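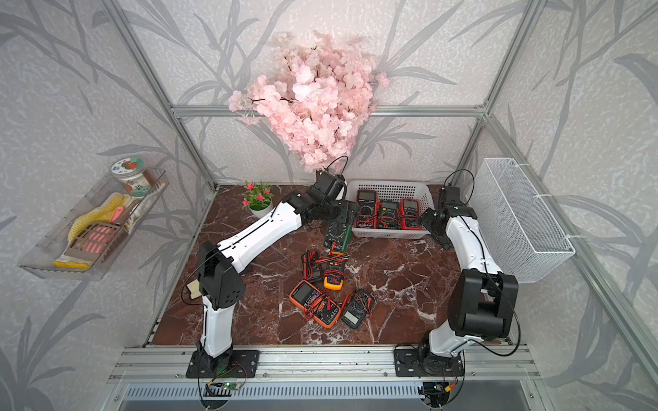

What is a celebrity brand ambassador paid for?

Mostly for the use of their name and face over a set stretch of time. The posting and the parties are usually extras, priced separately in the contract, and I'd like you to keep those two piles of money apart in your heads all through this unit.

Okay, so last time we got as far as how a TV actor moves from "known from that show" to "known." This week is the money side, which I love (you'll have noticed).

Our running case is Vinh Cao, who plays the younger brother on the soap Pellow. When the soap started he had 80 thousand followers and no agent. After the wedding storyline he had 667 thousand, and that's when Womico, the skincare people, called. Read the deal summary in your packet before class, please! It's only 2 pages and the second one is mostly signatures.

Things to look for as you read:

The term. His runs from January to the end of the show's season, so Womico is really betting on the writers keeping him alive.

Exclusivity. He can't appear for any other skincare line. Does a shaving foam count? The summary doesn't say, and I'd have argued about that one for a week.

The morals clause. Who decides what "embarrassing" means? Underline the exact words.
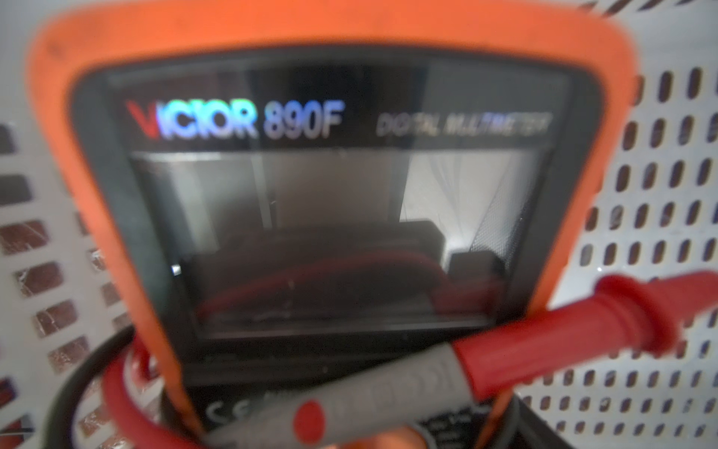
Ambassador, endorser, guest

Students mix these up every year, and so do the gossip sites. An endorser says the product is good. An ambassador stands for the whole company, often across several products. A guest just turns up, like Vinh did at the Ikimgate opening, smiles for photos and goes home with a bag.

For your write-up, take his Văn perfume appearance and tell me which of the three it was. I want 177 words, no more (yes, I picked an odd number on purpose, it makes you edit). Quote the press release at least once, and bring a printed copy with you.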